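Grulgate's head coach said his players had only themselves to blame after a two-goal lead slipped away at Nivier on 11th February, and he told reporters afterward that the team had stopped passing the ball once it got tired.

Grulgate led 2-0 at halftime and was still ahead by one with three minutes of regular time left. Nivier scored in minute 87 to tie it and again in minute 93 to win 3-2.

"We were good for an hour," the coach said. "Then we started kicking it long, and every time we did that it came straight back. You can't defend for 30 minutes and expect to get away with it."

He was asked whether he had waited too long to make changes. Two of his three substitutions came after the tying goal.

"Maybe," he said. "I had a midfielder asking to come off and I left him out there. That was my decision. He wanted to help and he couldn't run anymore. I should have seen it earlier."

The coach took the job in July, when Grulgate had just come up a division. The club set out to stay up in its first season and is four points clear of the bottom three. He said the target had not changed.

"People got excited in the fall when we won a few in a row," he said. "I didn't. We have a small squad. We lose two players and it shows."

One of those missing is the team's first-choice center back, who hurt his hamstring in the cup game against Yap. The coach said he was running again but would not be back for the next match.

On the winning goal, a header from a corner, he had no complaint about the referee. Some of his players had asked for a foul on the goalkeeper.

"I watched it back. It's a goal. Our man lost his marker, and the keeper came out and didn't get there."

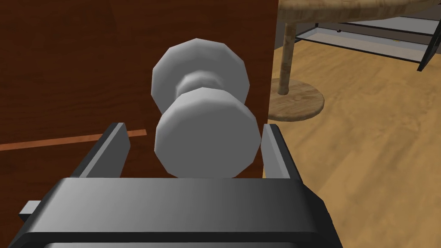
The team's captain said the players had talked it over in the locker room and agreed that they sat too deep after the break. He said no one had told them to do it.

Close to 2000 tickets have been sold for the next home game, against Grumo. The coach said he expected to change the lineup.

"Two or three of them need a rest," he said. "They know who they are."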